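Search tickets
Ticket 116 — Clorstead Laundry Care, folding table
Opened 15 May 2018

Fault: teal piqué knit creases again after folding. Denim unaffected.
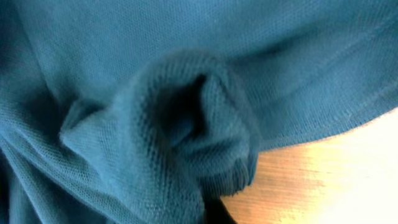 Does the ribbed edge need separate treatment? Turn it out flat before the first fold; a curled rib leaves a ridge in the stack.

Folding order checked next. Heavy items go down first, shirts last.

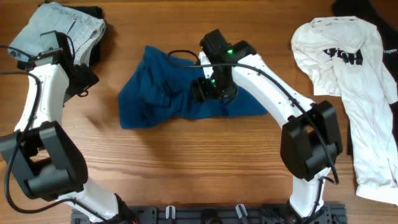
Fig. 2: Jeans folded, dark blue shirt and printed white T-shirt still to do.

Mixed heaps are the likely cause — knits left bunched for 36 minutes set hard. 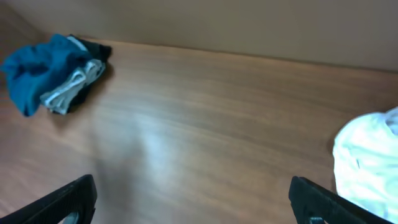

New limit is eight minutes from basket to fold. Retest pending.

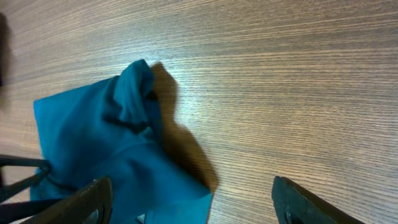
Fig. 4: Teal cloth, unfolded, on the table.

5 comments
Related tickets
Murell steamer: low output
Windbridge hangers: shoulder marks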